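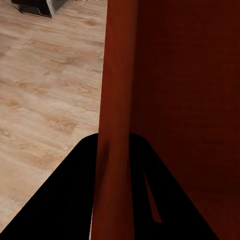

Stair newel post moves at the top when you lean on it, how to stiffen without pulling up the floor

Dae-han Ra

The bottom newel on our staircase has started to rock. Push it sideways at handrail height and the cap travels 7 mm, measured against a square clamped to the wall. It moves much less in line with the stairs, presumably because the handrail and the stringer hold it that way.

The post stands on a finished oak floor over a plywood subfloor. I can't get at it from underneath, as the ceiling below is plastered and I would like to leave it alone. There is a round plug on one face near the bottom. I drilled it out and found a lag screw going into the first riser. It turned another half revolution and then stopped getting tighter. No change in the movement.

Things I have considered:

Steel angle brackets at the base. Ugly, and my wife has vetoed them.
Injecting epoxy into the gap at the floor.
A longer lag screw through the same hole.

Is any of these worth doing? The house was built by a local outfit called Wemia and I have no drawings. The handrail is 900 mm above the nosing line if that matters for the leverage.

Benedek Somogyi

The height matters. Hand force at the rail acts on a lever arm of nearly a meter, and the base joint has to resist it over the width of the post. Clearance at the base is multiplied at the cap by the same ratio, so a gap too small to see down there can give you the travel you measured.

Skip the epoxy at the floor line. It bonds to the finish, and the finish lets go. It also makes later removal a mess.

One lag screw that stops tightening usually means the thread has stripped in the riser. Riser boards are thin. A longer screw helps only if there is framing behind the riser, so check first. Put a 2 mm bit through the existing hole and feel for solid wood past the back of the board. If the bit drops into air, a longer screw gains nothing.

If there is solid wood:

Fit a structural screw at least 75 mm into the framing, with a washer under the head. Add a second one on the same face, as high up as the stringer allows. The vertical distance between the two screws is what resists the rocking. Predrill both. Hardwood posts split easily near the end grain. Plug the holes with matching face-grain plugs, glue, and trim flush after the glue cures.

If there is only air, you need blocking behind the riser. That means taking off the first tread or opening the ceiling. Of the two I would take off the tread. Cut the paint or varnish line with a knife first and pry from the back edge.

Check the handrail joint as well. If the rail bolt is loose, the post gets no help from the rail. The nut is normally behind another plug on the underside of the rail, close to the post.

Kristóf Bognár

had the same thing, tightened the rail bolt and it went away. mine was only wobbling a little though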